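Relatório de visita ao Laboratório Aberto Womitz
Mostra anual dos projetos de robótica dos alunos do terceiro ano
Visita realizada em 8 de outubro

A convite da direção pedagógica do Instituto Womitz, uma delegação da nossa escola assistiu à mostra anual de projetos de robótica, na qual as turmas do terceiro ano apresentam o estado dos trabalhos iniciados em setembro. A delegação foi composta por dois docentes e 30 alunos do curso profissional de eletrónica e automação. O presente relatório destina-se ao conselho pedagógico e aos encarregados de educação dos participantes.

A receção esteve a cargo de Elvia Robles, coordenadora da área de projeto, que expôs o regulamento da mostra. Cada equipa dispõe de uma bancada, de um quadro para afixar o diário de trabalho e de um período fixo para a demonstração. Estavam inscritos 62 alunos. A avaliação é feita ao longo do ano letivo, e a mostra não atribui classificação; serve para que as equipas recebam perguntas de pessoas alheias ao projeto.

A manhã foi dedicada aos projetos de locomoção. A equipa Keskinen apresentou um veículo de quatro rodas destinado a percorrer corredores escolares com material de laboratório. O veículo completou o percurso na primeira tentativa e parou na segunda, por perda de sinal junto à escada. Os alunos explicaram a falha com clareza e mostraram o registo correspondente. Seguiu-se um tapete de separação de peças por cor, cuja parte mecânica se encontra concluída, faltando ainda a programação do desvio lateral.

A tarde coube aos projetos de manipulação, que constituíam o principal interesse da visita. A equipa Skunddale, orientada pelo professor Edmund Sobczak, trabalha na preensão de objetos domésticos. Os alunos recolhem demonstrações com uma garra manual, em casa e na escola, e utilizam-nas depois para treinar o braço de bancada. Pao-chu Au, responsável pela recolha, informou que o conjunto reúne 151 sessões, das quais foram extraídos 2.080 excertos. Cada sessão é acompanhada de uma ficha com o tipo de superfície, a iluminação e os objetos envolvidos.

A equipa insistiu na importância das superfícies macias. Numa mesa, a altura do objeto é conhecida e os dedos podem descer até uma distância fixa. Numa cama, o tecido cede, forma pregas e pode ser apanhado juntamente com o objeto. As mantas estampadas acrescentam uma segunda dificuldade, desta vez para a visão: as figuras têm contornos e cores tão marcados como os dos próprios objetos.
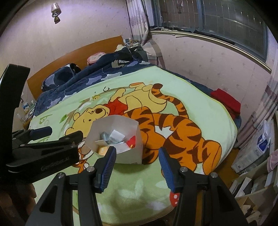
Hélder Calado

Sobre uma manta polar verde-clara com o Winnie the Pooh e o Tigre, a caixa de papel branca fica entre os dois dedos da garra, cada um com a sua almofada azul estriada. A caixa está aberta, com as abas afastadas, e contém vários artigos pequenos, entre os quais um pacote vermelho. Os alunos escolheram este caso para a discussão com os visitantes e perguntaram por onde se deveria segurar a caixa. As respostas dividiram-se entre a preensão pelas paredes laterais e a preensão por uma só aba – solução que Shuk-fan Chien, também da equipa, considera arriscada em papel fino.

Os nossos alunos puderam experimentar uma garra manual na bancada, em turnos curtos. A maioria fechou os dedos com demasiada força nos primeiros ensaios e amolgou as embalagens vazias postas à disposição. O professor Sobczak aproveitou para tratar da relação entre o material das almofadas, o atrito e a força aplicada, matéria que os nossos alunos estudam no segundo período.

A última apresentação foi a do projeto Grerkel, um programa de anotação desenvolvido por dois alunos para assinalar, em cada excerto, o início e o fim do contacto com o objeto. O programa funciona, embora a gravação das anotações seja ainda lenta. Foi-nos facultado o guia de utilização, que ficará disponível na biblioteca.

No encontro final entre docentes ficou acordada a troca de fichas de sessão entre as duas escolas. A delegação propõe ao conselho pedagógico:

a aquisição de uma garra manual para a oficina de automação;
a adoção do diário de trabalho afixado, segundo o modelo observado;
o convite à equipa Skunddale para uma sessão na nossa escola durante o segundo período.

A delegação agradece ao Instituto Womitz, e em particular a Elvia Robles e Edmund Sobczak, o acolhimento e a disponibilidade demonstrados. As autorizações de participação e as fichas de apreciação preenchidas pelos alunos encontram-se arquivadas na secretaria.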